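Who Gets to Touch the Ruins? My Tourism Studies Project

For my project I picked the old watchtower at Nungate, the one with the rope around the bottom and the sign that people keep walking past. I grew up a short bus ride away and climbed it myself as a kid (sorry!), so I wanted to know what visitors think the rules are and why they ignore them.

How I did it

I stood by the ticket hut on a Saturday and handed out a one-page survey. My teacher said 50 replies would be plenty, but I ended up with 335 over the summer, mostly from August when the tour buses come in from Astton. I also read the visitor book, and that took forever, because half of it is drawings of the tower.

At home I typed everything into a spreadsheet and sorted the answers by age and by whether people came with a guide. I did the last batch with the forms in piles by question.

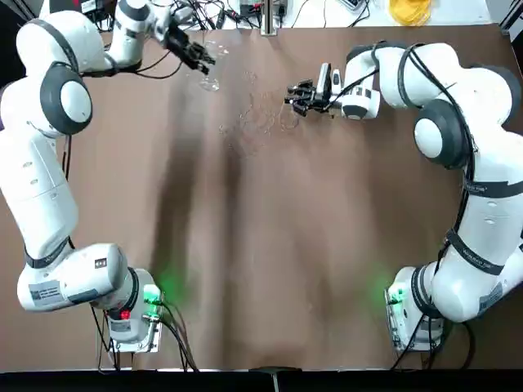 What I found

Most people had seen the sign. That surprised me! I went in thinking it was too small, but only 43 people said they missed it. The rest said things like "everyone else was up there" or "I only wanted one picture." People on the Tavares walking tour hardly ever crossed the rope, and I think it's just that the guide tells them about the loose steps before they get anywhere near it.

The tower is over 800 years old and 3 of the upper steps are already closed off for good. When I mentioned that on the form, a lot of people wrote that they'd never heard it.

What I'd change

I should have asked where people were from, and I should have left more room for comments, since the best stuff was squeezed into the margins. I'd also like to try a new sign with a photo of the worn steps on it and run the same survey next summer.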